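Home | Products | Support | Newsroom | Contact

Tijani issues service notice for Fillow hand-held gripper after grip-release fault

CLALTVILLE, Thu 2 November. Tijani today issued a service notice covering the Fillow hand-held gripper, following an internal review of a fault in which the jaws may fail to open fully when the trigger is released. The notice applies to 617 units shipped with the second version of the trigger housing. No injuries have been reported to the company.

The fault was first recorded in June at the company's test site in Ikutcombe. An operator working with folded cloth at a tabletop station released the trigger and the jaws stayed partly closed. The software logged the jaws as open. The operator pulled the cloth free by hand, which is contrary to the operating manual, and reported the event at the end of the shift.

Tijani engineers inspected the unit and found that the return spring had moved out of its seat. With the spring in this position, the jaws stop short of the full opening when gripping thin or soft material. Hard objects such as boxes and bottles do not produce the fault under normal load, and it was not detected in the original acceptance test, which used hard objects only. 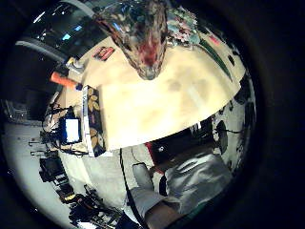 A second issue was found during the same review. The position sensor in affected units reads the trigger and does not read the jaws directly. When the two disagree, the recording carries the wrong jaw value, and no warning is shown to the operator. Data recorded on an affected unit may therefore contain grasps marked as released while material was still held. Customers who use these recordings to train or check automated handling systems should treat the jaw values as unverified until the unit has been inspected.

The review covered 8 returned units. The spring was out of its seat in two of them. The remaining six showed no movement of the spring but used the same housing, and Tijani has included all units with that housing in the notice.

"The mechanical fault is small and the repair is short," said Uchenna Edet, head of product safety at Tijani. "The logging error is the larger concern for most customers. A stuck jaw is easy to notice at the bench. A wrong value in a file can stay there for months."

Required action

Customers should stop using affected units for work on cloth, film, paper and other thin material until the repair is complete. Work on hard objects may continue if the jaw opening is checked by eye at the start of each session.

To identify an affected unit, look for the letter B after the part number on the underside of the trigger housing. Units marked A or C are not covered.

Operators should not reach between the jaws to free material while the unit is powered. Disconnect the cable at the handle, wait for the status light to go out, and open the jaws with the manual release.
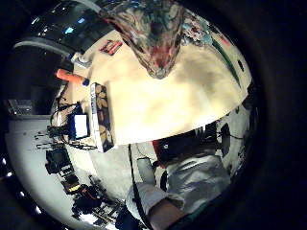
Tabletop work with patterned fabric, recorded from a hand-held gripper.

Repair and data check

Tijani will supply a replacement spring and a retaining clip at no charge. The parts can be fitted by the customer with a standard hex key, or the unit can be returned to the Claltville service center. Return shipping is paid by Tijani. Units repaired at the service center will also have the jaw opening measured and a test record placed in the box.

A software update released with this notice compares trigger position with motor current and displays a warning when the two do not match. The update also includes a tool that scans existing recordings and lists the sections that need manual review. The tool does not change or delete any data.

The acceptance test for new units has been revised to include cloth and thin film. Production with the revised housing, marked C, has already started.

Customers who have passed an affected unit to another user are asked to forward this notice.

About Tijani

Tijani designs and builds hand-held grippers and recording equipment for automated handling. The company is based in Claltville and operates a test site in Ikutcombe.

Media and service inquiries: Tijani Newsroom, Claltville

Recent releases
Fillow service notice: questions on returns and shipping
Tijani opens second test room in Ikutcombe
Fillow trigger housing, version C: parts list
Changes to the Tijani warranty form

This site uses cookies to remember your settings and measure traffic. Accept | Manage preferences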